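Thread: Rain frames for the standing-water detector, what are you keeping?

wendar_deck
Okay, I am way too happy about this. It finally poured at our place in July and the fixed camera got a whole afternoon of it! For anyone new here, I run a small squeegee robot that decides by itself where the water is sitting and goes to push it off. It was trained almost entirely on dry and damp ground, so in real rain it sees a puddle and thinks "shiny floor, carry on." I now have 722 frames of properly wet ground and I'm going through them by hand. I've kept 129 so far.

My question is how bad is too bad. The one below is in the keep pile right now. There's a good broad puddle with the painted line running up toward it, but everything is streaked.
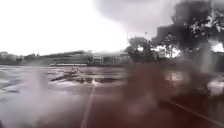
wendar_deck

I labeled the puddle as one polygon and left the rest of the wet surface as "film." The plume of spray on the left got its own class, which I may regret. Thoughts?

tramow_tim
Keep it, keep it, keep it. The robot is going to be working in weather like that, so the model should see weather like that. I spent a whole spring throwing out ugly frames on the Tramow carts and ended up with a model that only worked on nice days. Had to start over.

Serena Marchetti
I disagree with Tim a little. Blurry is fine, but you need to be able to say where the water edge is. If you're guessing at the edge, you are teaching it your guess. On that first one I can follow the puddle well enough, so yes, keep. I'd drop anything where two people would draw two different outlines.

And please don't make spray a class yet. Mark it "ignore" and come back to it when you have more.

wendar_deck
Fair on the spray. Changing it tonight. But Serena, by your rule this next one is probably out, and I really want it in. The streaks across the water are the best ripple texture I've got.
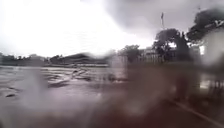
Keep or toss? Ripples across the middle, big brown smear over the center and right.

tramow_tim
Keep!

Serena Marchetti
Toss, or mask the smear and label only the left half. I can't tell where the water stops on the near side, and I bet you can't either. That small dark patch near the left edge is the kind of thing that causes trouble too. Floating object? Pothole? If you don't know, it shouldn't get a label.

salvador_b
Salvador Barros here, I do the labeling for the Orlandini courtyard sweepers. Masking is the way to go and it's quick once you get used to it. We paint everything we can't read as ignore and the loss skips those pixels. You keep the nice ripples and you don't teach the thing that brown fog is pavement. We used the same mask brush in Dedano that everybody uses for shadows, no special tool needed.

One more thing. Don't split your training and test sets by picking frames at random. With a fixed camera the neighbors are nearly twins, and your score will look amazing for no good reason. Split by storm if you can.

wendar_deck
Oh no. I split at random. That explains the score I was bragging about in the other thread, ha. I only have 2 storms, so I guess one goes to each side and I wait for more rain?

salvador_b
One to each side, yes. And then do a rain dance.

tramow_tim
I still think you are both too careful. The model gets a lot of frames to average over. A few wobbly edges wash out. My best run had labels I'd be embarrassed to show here.

Serena Marchetti
They wash out if the wobble is random. If every labeler draws the edge too far out whenever the view is smeared, it doesn't wash out, it becomes the rule. We had exactly that. The robot kept stopping a full blade width short.

wendar_deck
All right, I did the masks last night and it went faster than I expected! Putting one more up so you can tell me about the reflections, which are my biggest headache now.

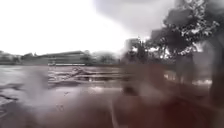

My squeegee has one blade and a small battery, so every false puddle costs me a trip out and back — I care more about those than about a missed one. The detector loves anything bright at ground level. Over on the right under the big tree there are those white glints, and the old model called every one of them water. Maybe some of it is! From this angle I can't swear either way, so following Serena's advice they're under ignore for now. The rippled band I labeled end to end, up to where the brown haze starts.

Serena Marchetti
That's how I'd do it. What about the black squiggles in the lower left corner?

wendar_deck
Left them inside "wet" with no class of their own. Could be seams, could be puddle edges.

Serena Marchetti
Good. I withdraw half of my complaints.

tramow_tim
I withdraw nothing, but the masks do sound neat and I might try them on the carts.

salvador_b
Post your list when you have it, I'd like to borrow it for our new person.

wendar_deck
Sure, my working list as it stands. Add to it please!

1. Label standing water only where the edge can be followed. Stop the polygon at the haze, don't draw through it.

2. Droplet blur gets masked, even when you're pretty sure what's behind it. The frame under this step has pale, rippled stripes in the middle distance that are well worth having, and a wide brownish blur on the lower right that is all ignore, bright patch included.

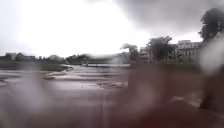 3. Spray is ignore until there's enough of it to be a class.

4. Split by storm. Never by frame.

5. Any frame that 2 people argue over goes in a separate folder. Tim, you're getting that folder.

tramow_tim
Send it over, I'm keeping all of them.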